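Kestley Tapes: anyone else completely hooked on the second one?

randex_rewind
Posted 22/09/2018
Just got hold of Tumelo Mahlangu's second tape and I've had it on all week! The first one was good fun but this is a massive step up, especially the slow track that closes side A where he drops the beat out and just raps over the bass line. I must have rewound that bit a dozen times. Does anyone know who produced it? The sleeve only says "Trultico" and I can't find a thing about them.

bassbin2614
Trultico is a duo, as far as I know. They did the Bùi single back in February, the one with the brass sample, and you can hear the same crunchy snare on both. Lovely stuff. I still prefer the first tape though, sorry! It's scruffier and he sounds hungrier on it.

marrowfat
Hungrier, maybe, but half the verses on that first one were written in a hurry and you can tell. He rhymes "station" with "station" on the opener. The new one has proper storytelling, and the verse about his uncle's taxi is the best thing he's done.

bassbin2614
I LIKE the station line. He says it differently the second time, it's a joke!

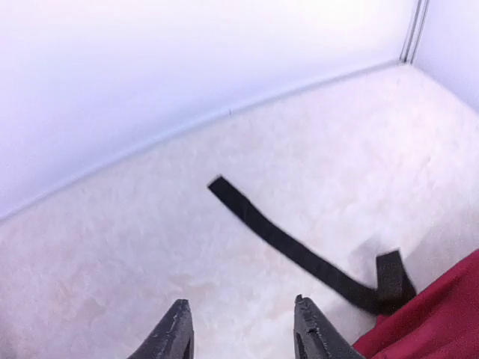 Anyway, my bigger gripe is the mix. On headphones it's gorgeous, but on my old car stereo the vocals sink right under the kick drum.

randex_rewind
Oh, I hadn't noticed that, but I've only played it at home (big speakers, very patient neighbours). Will try it in the car tomorrow. How many did they press, does anyone know? Mine's got no number on it.

lowtide_lou
1000 of the first and 3000 of the new one, going by what the bloke on the Kestley stall told me. The early copies have a bonus freestyle after a long silence on side B, so don't stop the tape too soon!

marrowfat
Wait, what freestyle? Mine just ends. Gutted.

randex_rewind
Mine's got it!! He goes off for ages and then you hear somebody laughing at the end. Brilliant. Marrowfat, I'll send you a message, I can run you off a copy.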